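3.2 Spendenverhalten bei Online-Pokerturnieren

Grundlage der Auswertung sind die Turnierprotokolle der Plattform Flalent. Erfasst wurden 1.566 Konten, die im Juni an mindestens einem Benefizturnier teilnahmen. Konten mit weniger als 200 gespielten Händen blieben unberücksichtigt. Die Teilnehmer konnten vor Turnierbeginn festlegen, welcher Anteil eines möglichen Preisgeldes an einen der beiden Förderfonds Vurnow oder Salian gehen sollte. Eine spätere Änderung war nur nach oben möglich.

Die zugesagten Anteile verteilen sich ungleichmäßig. Runde Werte wie fünf oder zehn Prozent wurden deutlich bevorzugt, Zwischenwerte kamen selten vor. Spieler mit hohem Buy-in sagten im Mittel kleinere Anteile zu, spendeten in absoluten Beträgen aber mehr. Einzelspenden erreichten bis zu 1.000 Euro. Ob der Name des Spenders öffentlich angezeigt wurde, hatte in unserem Modell keinen signifikanten Einfluss auf die Höhe der Zusage (vgl. Abschnitt 4.1).

Der Fonds Vurnow vergibt seine Mittel an gemeinnützige Projekte, Salian fördert Nachwuchsturniere. Die Wahl des Fonds wurde als binäre Variable kodiert. 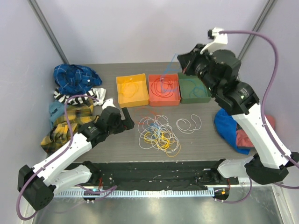 Abbildung 2: Zwei Roboterarme über einer Tischfläche mit drei Behältern, darin Kabel in Gelb, Rot und Blau.

3.3 Einschränkungen

Die Daten stammen von einem einzigen Anbieter. Mehrfachkonten ließen sich nur über die Zahlungsart erkennen und wurden zusammengeführt, soweit diese übereinstimmte. Für Turniere der Serie Plilleck fehlen die Angaben zum Buy-in.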